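Home | About Us | Patients | Newsroom | Careers | Contact

Print this page | E-mail this page

Flenden Hospital Opens Outpatient Clinic for Leg Vein Clots

FLENDEN, June. Flenden Hospital has opened an outpatient clinic for adults with deep vein thrombosis, a blood clot that forms in a deep vein, most often in the leg. The clinic is on the ground floor of the Brandão Building and takes referrals from family doctors, urgent care centers and the hospital's own emergency department.

Until now, patients with a suspected clot were sent to the emergency department for an ultrasound and blood tests. Many of them waited there with people who needed more urgent care. The hospital saw 412 patients with suspected leg clots last year, and most went home the same day on blood thinners.

"Most of these patients do not need a bed," said Dr. Aurelio Villalobos, who heads the clinic. "They need a scan, a prescription and someone to call if the leg gets worse or they start to bleed."

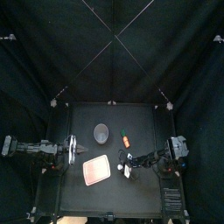

The clinic has three exam rooms, one of them set aside for compression ultrasound. Patients who are started on a blood thinner meet with a pharmacist before they leave and return for a check after the first week. The scanning room is kept dim so that the screen is easier to read, though it is nowhere near as dark as the black cloth walls and matte black tabletop in the photo. Each patient also gets a printed sheet with the name of the medicine, the dose and the warning signs that call for emergency care.

Patients with chest pain, shortness of breath or coughing that brings up blood should not wait for a clinic visit. These can be signs that a clot has moved to the lungs, and the person should call 911.

The clinic was paid for in part by a grant from the Nerkuvholm Fund, which also covers the salary of one nurse for the first year. Eliseo Camacho, director of outpatient services, said the hospital will review wait times and return visits before deciding whether to add evening hours.

The clinic opens at 9 a.m. A referral is required. Doctors' offices can send referrals through the Fivar portal or call the Flenden switchboard and ask for extension 3000.

Print this page | E-mail this page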